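Progress Report to Enico: Teleoperated Demonstrations for Assistive Handling
Reporting period ending July
Prepared by Tahmineh Heydari, Bahrami project

1. Status against plan

The work plan called for 150 accepted demonstrations of the wheelchair task by the end of this period. We have 170. An accepted demonstration is one in which the operator completes the full sequence without a software stop, all camera streams are present, and the reviewer has signed off the labels. Attempts that fail any of these checks are kept in a separate store and are not included in the total.

The task has four labeled phases: approach, grasp of both push handles, push, and release. The chair starts next to the bed in every session. Start angle and distance are changed between sessions according to the table agreed with Hurnell at the start of the project.

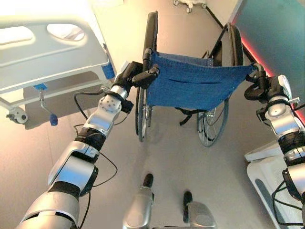
Time synchronization was the main technical problem in the first half of the period. The wrist streams lagged the head stream by a variable amount, so the labeled moment of contact did not match the joint data. Nima Kordestani moved all streams to a single clock and added a check that rejects a recording at the end of the run if the offset exceeds the limit. Older recordings were corrected where the offset could be recovered. Another 15 could not be corrected and were dropped before the total above was computed.

2. Labeling

Phase labels are applied by one person and reviewed by a second. Most disagreements concern the boundary between approach and grasp. The written rule now places the boundary at the first command to close the hand, regardless of how near the hand is to the handle. Release is labeled the same way, from the first command to open. This removed most of the review backlog - the remaining cases involve operators who close, reopen and close again on one handle. 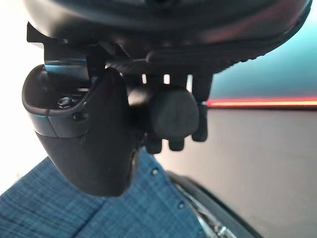 The wrist views are the input we expect to matter most for the grasp phase, and they are also the harder ones to learn from. The head view gives the position of the chair but loses detail near the fingers once the arms are extended. At the wrist, the open hand takes up much of the view, with the thumb-like finger overlapping the blue fabric, and the smaller finger tips are in deep shadow. The Flaleck training code therefore crops each wrist stream separately and adjusts brightness before resizing. We have not yet measured whether this improves grasp accuracy.

3. Training

A first policy was trained on the corrected set. It has been run offline only, against 10 held-out demonstrations. Predicted hand motion follows the operator closely during approach and push. Error is highest in the last part of the grasp, and the left and right hands do not always close together in the predictions. No trials on hardware are claimed for this period.

4. Next period

- Collect further demonstrations with larger start angles.
- Compare training with and without the brightness step.
- Add regrasp as a separate label and relabel the affected runs.
- Begin supervised hardware trials at reduced speed, subject to Hurnell's safety review.

No change to budget or staffing is requested. The updated label rules and the list of dropped recordings will be sent to Enico separately.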